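**Lumanlan opens shoe and entryway tidying sessions in March**

Lumanlan, the home organizing firm run by Erlinda Ambrosio, will start a new set of short classes in March on keeping shoes in order at home. The sessions are called Gullik and will run every Tuesday evening for 6 weeks. Each class takes 10 people.

"Most of our calls start at the front door," Ambrosio said. "People have enough room for their shoes. They just don't put the pairs back together."

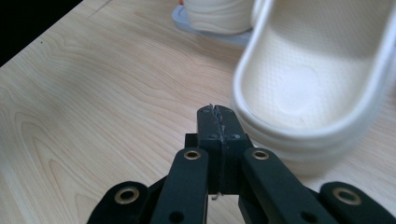 Gullik is taught at a table, so that people who find it hard to bend or kneel can take part. Students learn to match pairs, check soles and straps, and set shoes down with the toes facing one way. The tabletop is pale wood with a soft, curving grain, and Lumanlan asks students to wipe soles before any shoe goes on it. Ramil Agbayani, who teaches the class, starts with summer shoes - flip-flops and clogs - and moves on to boots and dress shoes in later weeks.

Students may bring up to two pairs of their own. Shoe racks from Prelex will be on hand to try.
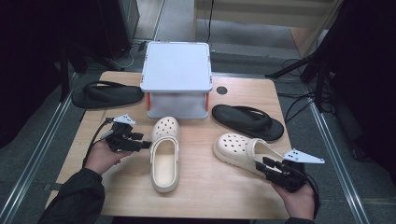
Do students need to buy a rack before the first class?

Racks are provided for use during the sessions, and students can decide later what suits their own hallway.

Places can be booked at the Lumanlan front desk, Suite 3195, Nornix Building. Children over 10 are welcome with an adult.

Press contact: Erlinda Ambrosio, Lumanlan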